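Lempi Kemppainen, Skollemano Lab
March

4.2 Putting dishes away

The dish rack was meant to be our easy task. A child of five can do it, if bribed, and nobody has ever filmed the result for a keynote. We ran 161 trials in the Fusden cell, each starting with the rack partly loaded and ending when the policy declared itself finished, which it did with more confidence than the dishes supported.

Bowls gave little trouble. Plates did. A plate standing on edge offers a gripper a thin rim and very little else, and the slot meant to receive it is not much wider than the plate. Single-arm attempts tended to tilt the plate and then push, a strategy familiar from shared apartments. We therefore allowed both arms to work on the same plate (Figure 2), one from each side, and trained on 2000 demonstrations of this kind.

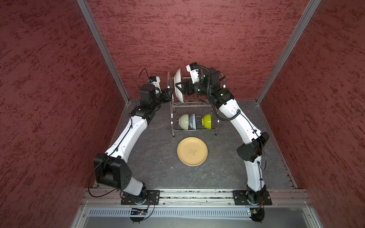 Figure 2. Two-arm plate handling at the upper tier of the rack, bowls on the tier below.

Lunde objected to an earlier draft that a person does this with one hand while talking on the phone, and that a method needing two arms and a bolted-down rail has not yet earned the word "household." We agree, and have used "chore" in the rest of the section — it promises less. Failures are broken down by dish type in Section 5.

Related items
Folding towels with the Jirerard benchmark
Why is the cutlery drawer still hard?
Wiping tables: a negative result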